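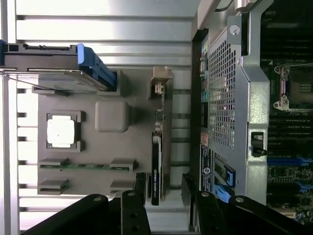

Last changed: April 2018

Field assistants wanted for snow and meltwater measurements, Sturnano glacier station

The Wornex group is looking for five field assistants for the coming melt season on the Sturnano glacier. We study how the water from melting snow finds its way down through the upper layers, and how much of it freezes again before it reaches the stream below the ice. This question is important for every calculation of how much mass a glacier loses in one summer, and for our glacier it was until now measured only at a few points.

The work

You will live at the station for 12 weeks and work in pairs. Each pair is responsible for one line of stakes. At every stake you read the height of the snow surface, dig a pit when the plan asks for it, and measure density and temperature in each layer. In total there are 208 stakes, and the longest line needs a full day of walking if the snow is soft. In the evening the readings must be typed into the station computer and compared with the paper notebook by the second person of the pair.

Besides the stakes there is the stream gauge at Sekthorpe bridge. It has to be visited every second day, also in bad weather, and the pairs take turns. At the gauge you take a water sample, clean the intake and write down the level. When the stream is high you must not go into the water, whatever the plan says.

There is also ordinary work which everybody shares: cooking, melting snow for drinking, keeping the path to the hut open and carrying batteries. Please do not apply if you dislike this kind of work. It takes more hours than the science on some days.

What we ask from you

You have finished at least two years of study in geography, geology, physics, hydrology or a near subject, or you have similar experience from work. You can walk on snow with a pack of 12 kilograms for a whole day. You have been on a glacier before with rope and crampons, or you are ready to take our course in the week before departure. You write clearly by hand. This sounds like a small thing, but last season we lost several pages of readings that could not be read by the person who had to type them.

Knowledge of programming is welcome and not necessary. A driving licence is useful for those who wish to help with transport from the valley. The language at the station is English. Most of us speak it as a second language, so you do not need to worry about mistakes.

What we offer

You receive a monthly payment according to the assistant scale of our institute, and all travel from Sekthorpe to the station and back is paid. Food, bed and safety equipment are free. Boots and personal clothing you must bring yourself; a list is sent with the contract. Students may use part of the data for a thesis, if this is agreed with us before the season starts. Two assistants can afterwards stay for 40 paid days in the office to help with the checking of the data set, which will be published under the name Athumani.

The sleeping room at the station is shared by everybody. There is a telephone for safety calls and a slow connection for messages, but no connection for video. A doctor's certificate is needed, not older than three months.

How to apply

Send us one letter of not more than two pages and a short CV. In the letter please tell us which field work you have done, what went wrong there and what you did then. We do not need copies of diplomas at this stage. Give the name of one person whom we may call.

Applications are accepted until the middle of May. Conversations are held by telephone, and we answer every letter, including those we must refuse. If you want to apply together with a friend as a pair, write this in both letters, but we decide on each person separately.

Applications go to the Wornex office in Sekthorpe, by post or by the form on our contact page. Please write "Sturnano assistants" in the subject line.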